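第四章　家庭炊具的材料与传热

学习要求

学完本章后，学生应能够：
说明传导、对流与辐射三种传热方式在家庭烹调中的表现；
比较铝、铜、铸铁、不锈钢、玻璃与陶瓷作为炊具材料时的主要差别；
理解炊具结构，特别是锅底、锅盖与手柄，对加热效果和使用安全的影响；
根据炉灶类型和烹调任务选择适当的炊具，并制订基本的养护办法；
完成本章末的炊具调查作业，并以书面形式提交结果。

建议课时：10课时，其中实验2课时。

本章术语：热导率、热容、热扩散、对流、辐射、复合底、搪瓷、季化（开锅）、热冲击

导言

上一章讨论了家庭能源的来源与计量。能源进入住宅以后，相当一部分最终在厨房中以热的形式被使用，炊具是这一过程的中间环节。同样的炉灶、同样的火力，换一口锅，所需时间和食物的成熟程度都可能不同。消费者在购买炊具时往往注重外观与价格，对材料和结构的了解较少，因而出现锅底变形、涂层过早损坏、器具与炉灶不相配等问题。

普伦杜努斯（Plundunus）地区的一项入户调查可以说明这一情况。调查由塔哈·瓦菲（Taha El Ouafi）主持，共访问704户家庭，登记炊具超过2,000件。调查人员请每户指出最常使用的一件炊具，并说出其主要材料。不少受访者能够准确说出购买地点和使用年数，对材料的回答却仅限于“铁的”或“不粘的”。调查报告认为，“不粘”描述的是表面性能，不能代替对基体材料的说明；铝制与钢制的锅都可以带有不粘涂层，两者的加热特点并不相同。报告还注意到，老年人单独居住的家庭中，较重的铸铁锅常常闲置，原因多与搬动和清洗不便有关。

本章从传热的基本方式入手，依次讨论材料、结构与养护。前三节内容为第五章“烹调过程中的食物变化”作准备，请与该章对照学习。

第一节　热的三种传递方式

热总是自发地由温度较高的部分传向温度较低的部分。温差越大，其他条件相同时传热越快；温差消失，净传热随之停止。在家庭烹调中，传导、对流与辐射通常同时存在，只是所占比重不同。

一、传导

传导是热在物体内部或相互接触的物体之间的传递，物质本身不发生宏观移动。煎饼时，热由锅底传给油，再传给饼的表面，继而进入内部。煎制较厚的肉块时，表面已经上色而中心仍未成熟，就是因为肉本身的导热能力较弱。若在此时加大火力，只会扩大内外差距。正确的做法是降低火力、延长时间，或在上色以后改用烤箱继续加热。

接触状况对传导有明显影响。锅底不平时，锅与平面炉盘之间留有空气层，空气导热能力差，传热因此减慢，并造成局部过热。购买平底锅时，可将直尺置于锅底检查其平整程度。

二、对流

对流依靠液体或气体的流动传递热量。锅中的水受热后密度减小而上升，较冷的水下沉补充，形成循环。清汤的循环较为顺畅，浓汤和粥的黏度大，流动受阻，底部容易焦煳，所以需要搅拌。搅拌是以人工方式补充对流的不足。

烤箱中的空气同样存在对流。带有风扇的烤箱使空气强制流动，食物表面的热交换加快，水分也散失得更快。使用这类烤箱时，应按照说明书适当降低设定温度或缩短时间。

三、辐射

辐射以电磁波的形式传递能量，不需要介质。炭火、烤箱的加热管和烧热的炉壁都向食物发出红外辐射。深色而粗糙的表面吸收辐射的能力较强，浅色光亮的表面则反射较多。用深色烤盘烤制饼干，底部上色往往快于浅色烤盘，操作者应据此调整烤盘的高度或烤制时间。

微波加热也属于电磁波的应用，但其作用机理与红外辐射有所区别，将在第五章单独说明。

第二节　常用炊具材料

评价一种材料是否适于制作炊具，至少需要考察热导率、热容、化学稳定性、机械强度与重量。没有一种材料在各方面都占优势，市场上的产品大多是不同程度的折中。

铝的热导率高、重量轻、价格较低，加热迅速而均匀。未经处理的铝会与酸性或碱性较强的食物发生反应，不宜用来长时间盛放番茄汁、醋渍菜一类的食品。经过阳极氧化处理的铝，表面硬度和耐腐蚀性能均有提高。

铜的热导率高于铝，对火力变化的反应十分灵敏，糖果与酱汁制作中仍有使用。铜价格较高，表面容易变色，且不宜直接接触酸性食物，因此多数铜锅的内壁衬有锡或不锈钢。衬层磨损后应停止使用，送交专业人员修复。

铸铁的热导率低于铝和铜，但铸铁锅通常壁厚体重，能够储存较多的热量，放入冷的食材后温度下降较少，适于煎制与焖炖。铸铁容易生锈，使用前须经季化处理，即在表面涂以薄油并加热，使之形成保护层。搪瓷铸铁锅不需要季化，但搪瓷层受到撞击后可能剥落。

不锈钢耐腐蚀、强度高、易于清洗，导热能力却较差。单层不锈钢锅容易出现局部过热。为弥补这一缺点，生产者在锅底或整个锅身中夹入铝层或铜层，制成复合结构。选购时应注意区分仅在底部复合与全锅复合的产品，两者在炖煮汤汁时差别不大，在煎炒和收汁时则较为明显。

玻璃与陶瓷化学性质稳定，不与食物反应，导热较慢，保温较好。此类材料的主要弱点是怕热冲击。刚从烤箱取出的玻璃器皿若置于潮湿或冰冷的台面，可能因各部分收缩不一而破裂。耐热玻璃的抗冲击能力优于普通玻璃，但仍应避免温度骤变。

第三节　结构与配置

炊具的性能除取决于材料外，还取决于形状与附件。

锅底面积应与炉盘或火焰范围相当。锅底过小，热量从四周散失，手柄亦可能受到烘烤；锅底过大，边缘部分受热不足。电磁炉要求锅底含有能够与磁场作用的材料，可用磁铁在锅底作简单检验。

锅盖的作用在于减少蒸发和对流造成的热量损失。加盖煮水所需的能量低于不加盖时。玻璃盖便于观察锅内状况，使用者不必频繁揭盖；金属盖较为耐摔。锅盖与锅口应当配合良好，有排气孔的锅盖在沸腾时应使气孔背向操作者。

手柄应便于双手或单手稳固握持。金属手柄可以随锅进入烤箱，取出时必须使用隔热手套；塑料手柄在炉灶上较为安全，进入烤箱前须查明其耐热温度。铆接手柄牢固，但铆钉周围易积存污垢。焊接手柄内壁平滑，购买时应检查焊点是否完整。

台面器具的布置也属于本节的内容。小型烤箱应放置在平稳的台面上，与墙壁和易燃物保持说明书规定的距离，门的开启方向前方应留出放置烤盘的空间。碗碟架宜靠近水槽，盘碟竖立放置有利于沥水与通风。图4-1中有带玻璃盖的黑色煮锅与木制碗碟架，图4-2中有一台奶油色小型烤箱，可供学习本节时参阅。
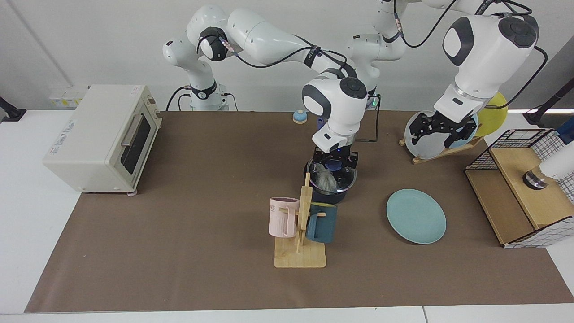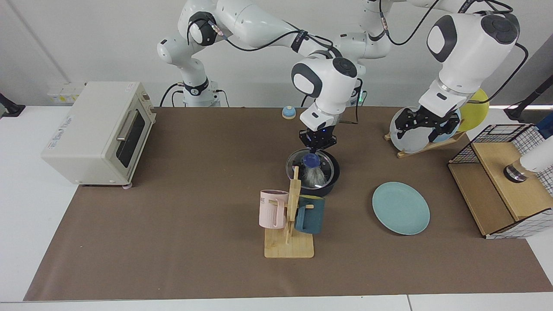
第四节　清洗与养护

炊具的使用年限在很大程度上取决于日常养护。本节所列办法适用于一般家庭，产品说明书另有规定的，以说明书为准。

一、清洗前的冷却

热锅不得立即浸入冷水。骤冷会使金属锅底翘曲，也会使搪瓷与玻璃开裂。应将炊具移离热源，待温度降至可以安全触碰时再行清洗。锅底有焦煳残留的，可加入温水浸泡后以木铲轻刮。

二、不同表面的处理

不粘涂层应使用软海绵，避免钢丝球与金属铲。空锅高温加热会加速涂层老化，应当禁止。涂层出现大面积脱落的，应予更换。

不锈钢表面的白色水垢可用稀释的食醋去除，随后以清水冲净。蓝黄色的热变色不影响使用。盐粒应在水沸后加入，并搅拌至溶解，以免沉积在锅底引起点状腐蚀。

铸铁锅清洗后应立即擦干，并以小火烘去残余水分，再涂一层薄油。长期存放时，锅内可垫一张吸水纸。已经生锈的铸铁锅可以除锈后重新季化，不必丢弃。

木制器具不宜长时间浸泡，清洗后应竖立晾干，远离炉火。出现霉斑或深裂纹的木制砧板与木勺不应继续接触食物。

三、烤箱的清洁

清洁烤箱前应切断电源并等待其完全冷却。接屑盘应经常取出清理，积存的油脂与碎屑可能在加热时冒烟甚至起火。箱门玻璃可用湿布蘸取小苏打糊擦拭。加热管不得用水冲洗，也不得喷洒清洁剂。

四、存放

叠放炊具时，各件之间应垫以软布或纸板。锅盖可单独竖放。较重的锅应放在腰部以下、膝部以上的柜层，以减少取放时的负担。前述入户调查中闲置的铸铁锅，有一部分即放在吊柜顶层，取用者需要登高。调整存放位置以后，这些炊具可以重新发挥作用。

阅读材料　两种厨房教学室的器具配置

卡巴杰（Kabbaj）职业学校的厨房教学室以燃气灶为主，每组配备铸铁煎锅一口、复合底汤锅一口以及铝制奶锅一口。教师要求学生在同一火力下用三种锅分别加热等量的水，记录水温变化，并说明差别来自材料、壁厚还是锅底面积。最初的记录差异很大，经检查，各组使用锅盖的情况不统一。教师随后将加盖与不加盖列为两项独立条件，结果才便于比较。

普朗盖特（Prondgate）社区学院的教学室全部改用电磁炉，原有的铝锅和铜锅因不能在炉上加热而移交烘焙班使用。该院在四月的课程中增加了以磁铁检验锅底的练习，并要求学生为自家厨房编写一份器具清单，注明每件器具适用的炉灶。清单须由另一名学生复核，材料无法确定的，应如实写明“未定”。

思考题

结合三种传热方式，说明用平底锅煎蛋并加盖时，蛋的上下两面各以何种方式受热。

某家庭由燃气灶改为电磁炉，现有炊具中哪些应首先检验？检验不合格的器具还可以有哪些用途？

铸铁的热导率低于铝，为什么有经验的厨师在煎制牛排时仍常选用厚铸铁锅？请从热容的角度作答。

阅读材料中，卡巴杰职业学校的首次实验为什么不能得出可靠结论？请指出其中未加控制的条件，并重新设计实验步骤。

调查作业

选择一户家庭，登记其全部炊具的名称、主要材料、表面处理、适用炉灶、使用频率与存放位置。对使用频率最低的两件器具，分析闲置原因并提出处理建议。调查前应取得该户成员同意，报告中不得出现其姓名与住址。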